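1/ Notes on stacking patterned tableware, for anyone who has asked me why their rims chip. Most of the damage I see comes from storage.

2/ The set is from Naciri: bowls and plates, white with a blue-and-white rim. Wide rims look good on a table and are a nuisance in a cupboard. The rim is the widest part, so it takes every knock.

3/ Bowls nest, but they rarely nest level. A tilt of a few degrees puts the load on one point of the bowl beneath. Rotate the top bowl until it settles. If it never settles, it goes in a different stack.

4/ My limit is 4 bowls to a stack. Remigiusz Czerwiński stacks higher and buys replacements every August.

5/ Plates are easier. Lay them out singly first, run a fingertip around each rim, and set aside anything rough. Then stack by diameter, widest at the bottom.

6/ Bowls stacked, plates still laid out singly, both on bare wood:

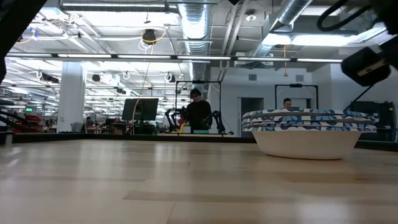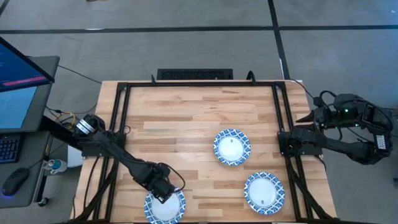
7/ On liners: felt discs between plates, paper towel between bowls. I paid 43 cents a disc at Mollwood. Cut felt from a roll works just as well - trim it smaller than the rim or it bunches.

8/ Shelf height matters more than liners. Leave 40 mm of clearance over the tallest stack. Less than that and you will drag the top bowl across the shelf edge on the way out.

9/ Reda Amrani asked about vertical plate racks. Fine for flat rims. With a flared rim the slots need to be wider than most racks allow - measure before ordering.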